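About Tilent

Tilent is a robot integration and repair shop. We design, install and maintain picking cells for companies that sort small mixed goods: returns, spare parts, promotional items, toys, eyewear, packaging waste. The arms, controllers and grippers come from other manufacturers. Our part is what sits between them, meaning the cable routing, the brackets, the bins, the cell logic and the stop circuits. When a cell stops working as specified, we find out why and write it down.

Most of our current methods come from one failure. We keep the account of it on this page because customers ask about it, and because it explains our service terms better than a mission statement would.

The Castellanos fault

The cell at Castellanos was a single arm picking from an open metal bin and placing onto a belt. It ran two shifts. In its fourth month it began to stop without a pattern. The controller logged a loss of signal from the gripper, the arm held position, and an operator cleared the error and restarted. Each stop took 3 minutes to clear. The log was read once a week and the stops were filed as gripper faults.

The gripper was replaced. The stops continued. The gripper cable was replaced with a new one of the same length, tied at the same points, and the stops went away for nine days. That result was read as a repair. It should have been read as a measurement: a new cable on that route lasted nine days.

On the tenth day the arm turned its wrist to reach an item in the corner of the bin. The cable loop below the wrist caught on the rim. The arm continued to move, the connector was pulled out of its housing, and the gripper lost its signal in mid-travel. The gripper was of a type that opens on signal loss. It was carrying a steel bracket, which cleared the bin and landed on the walkway outside the marked area. No one was standing there. An operator had walked through shortly before.

We stopped the cell, locked out the supply and kept it down until we could account for each step. The findings, in the order we reached them:

The cable was tied down at the forearm and again past the wrist, with the slack between the two points set by hand. The slack was correct for the poses used at commissioning. It was wrong for the corner poses, which had been added later through a settings change made by the customer with our approval.

Inside the jacket, two conductors had broken strands at the bend nearest the tie. The bend was tighter than the cable maker allows for moving use. The early stops came from these strands opening at one wrist angle and closing again as the arm moved on.

The force limit on the arm was set high enough that a snagged cable did not trip it.

The gripper opened on signal loss. This was in its manual. Our risk assessment listed it and then treated signal loss as unlikely, with no figure behind the word.

The cell logic let an operator restart after the same error any number of times.

None of the five would have put a bracket on the walkway alone. Four of the five were ours. The corner poses were shared.

What we changed

Cable routes are now treated as a wear item with a test behind them. Before handover, each route is driven through 900 full wrist cycles at the bench, over a bin and including the corner poses, with the signal recorded the whole time. A single dropout fails the route. The bin is loaded with mixed items, including clear plastic and shiny foil, so that the arm takes the awkward approach angles it will take on site. An empty bin produces tidy poses and a result that means little.

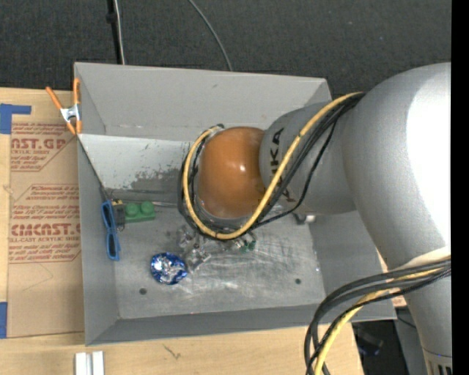 Satish Kaushik wrote to us after reading an earlier version of this page and asked why we still run cables on the outside of the arm at all, when internal routing would remove the snag completely. He added that a bench test is only as good as the list of poses fed into it, and that Castellanos had failed on a pose missing from the list.

Both points are fair. Internal routing is our first choice where the arm and the tool allow it. Many do not: the internal lines are already taken, or the tool needs a connector that will not pass through the joint. For those cells the cables stay outside, and the clearance to the rim has to be checked at every pose. As for the list, any change to the reachable poses now reopens the test. The controller compares the active limits with the tested limits at startup, and if they differ, the cell will not enter automatic mode. Customers can still make the change. They cannot run on it until the route has been tested again.

The other changes are shorter.

Grippers that open on signal loss are no longer fitted by us where the travel path passes near a walkway. The replacement types hold on loss and need a deliberate release.

The force limit is set with a cable deliberately snagged on the bin rim. The arm has to stop before the connector sees a load. Arms that cannot meet this get a breakaway bracket with its own switch in the stop circuit.

After 3 identical errors in a shift, the cell locks and requires a service code. Operators disliked this at first -- it costs output -- and some still do.

Logs are read by the person who built the cell, and a part replacement does not close a fault. A fault is closed when the failed part has been cut open or measured and the cause is on paper.

Results so far

The revised cell at Castellanos returned to service in June. In the first 986 hours of operation it locked twice. One lock was a worn gripper pad. The other was a connector that had not been fully seated during cleaning, and we have since moved that connector to where it can be seen with the guard closed.

The same rules were applied to the Zunero line, where the arms are larger and the bins deeper. One route failed the bench test there at cycle 25. It had been drawn by our most experienced technician and looked correct. The clamp was moved toward the elbow and the route passed on the second attempt.

Stikitz, our smallest customer, runs one cell and asked for the test report format so that its own staff could repeat the procedure after maintenance. We supplied it. Any customer may have it on request, along with the full Castellanos report, which includes the wiring drawings and the error log.

Working with us

We quote for new cells, for inspection of cells built by others, and for fault investigation. An inspection covers cable routes, force settings, behavior on loss of signal and restart logic. If a cell has been stopping for reasons that clear on restart, please keep the logs and any parts already removed, and do not cut the cable ties before we arrive. The position of the ties is usually the first thing we measure.

Page last revised January 2019.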